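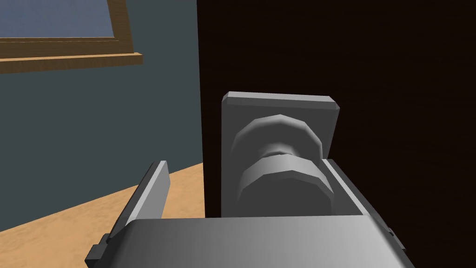
Door knob

A door knob is a handle, usually round, fixed to a door and turned by hand to draw back the latch. Found on house doors, cupboards, sheds, older railway carriages. Not the same as a lever handle, though the two do the same job and often fit the same latch.

Parts

The knob itself, the bit held in the hand. Behind it a neck or shank, then a rose (round) or a backplate (long, upright as a rule). Through the middle runs the spindle, a square bar that passes through the latch case and joins the knobs on both sides. Turn one and the other turns too, unless the spindle is split. Small grub screws hold older knobs to the spindle. These work loose. Most complaints of a wobbly knob come down to the grub screw.

The latch: a sprung bolt with a sloped face. Slides back as the door closes, springs out into the keep on the frame. A mortice latch sits in a slot cut in the door edge. A rim latch is screwed to the face of the door and is the older of the two in most cottages.

Types

Mortice knob. Turns, works a latch inside the door. Usually sold in pairs.
Rim knob. For rim latches and rim locks, one side often lacks a rose as the lock case takes its place.
Centre knob. Doesn't turn. Fixed in the middle of a front door and used to pull it shut.
Cupboard knob. Fixed, small, one bolt through from the back.
Privacy knob. Has a button or turn on the inside, for bathrooms. Most can be opened from outside with a coin or a thin screwdriver.

Materials

Brass is commonest in older houses, cast or pressed. Also iron, wood, glass, china, and from between the wars Bakelite, mostly brown or black. Cut glass knobs were costly and chip at the edges. Hollow pressed knobs dent; solid ones dont. Brass left without lacquer goes dull and needs polishing, lacquered brass should only be wiped with a damp cloth.

Local makers

Hodthorpe had 3 knob foundries at one time, all on the same street by the canal. The pattern book of the largest lists 206 designs, 24 of them in china. The Hodthorpe oval, a slightly flattened knob with a beaded edge, is the one collectors look for. Copies were made at Cerbridge and are lighter in the hand, with a plain rim to the rose. Czesław Wróbel, who worked at Cerbridge as a pattern maker, drew 4 of the later shapes and wrote a short guide to dating knobs by their screws. Still useful, hard to get hold of.

Use and access

Round knobs need a firm grip and a twist of the wrist. Hard going with arthritis, wet hands or a full tray. Lever handles are now usual in public buildings for this reason, and knobs are seldom fitted to new accessible doors. Rubber sleeves can be pushed over a knob to improve grip. A knob set too close to the door edge will skin the knuckles, a common fault when a knob is swapped onto a latch with a short case meant for a lever.

See also

Escutcheon
Finger plate
Latch
Rim lock
Spindle (door furniture)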